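Chapter 4
Color and the Small Object

Learning goals
After reading this chapter, you should be able to explain why a small object in a strong color draws the eye, describe the difference between hue and finish, and plan a simple display in a limited range of colors.

4.1 The Gerkovport Shop Window

When Bakari Urio took over the family gift shop in Gerkovport, the front window held 64 articles in nearly as many colors. People walked past it. In September he cleared the shelves and put back 20 pieces, all of them red, orange or somewhere between the two. His records for the next season show that more visitors came in, and that many asked for an item they had seen from the street.

Urio had not studied design. He had noticed that his customers remembered colors better than shapes, and he arranged the window to suit them. The case is useful to students because the goods, the prices and the lighting all stayed the same. Only the selection changed.

4.2 Hue and Finish

Hue is the quality that lets us call one thing red and another orange. Finish describes how a surface returns light. A glossy surface gives bright highlights and makes the color beside them look deeper, while a matte surface spreads the light and looks more even. Two objects painted from the same can may therefore seem to differ - a point that buyers often raise when they compare a catalog with the goods delivered.
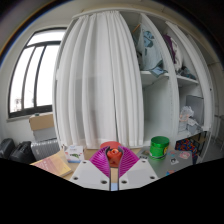 Neighboring colors also affect one another. Orange placed next to red tends to look more yellow than it does alone, and the red tends to look cooler. Musyoka Lema, who taught display at the Maglaya trade school, asked her students to view each pair of samples twice, first on white card and then on gray. Their written notes on the two viewings seldom agreed.

Key terms: hue, finish, highlight, neighboring color

Section 4.3 takes up the question of background and returns to the Gerkovport window as it looked after dark.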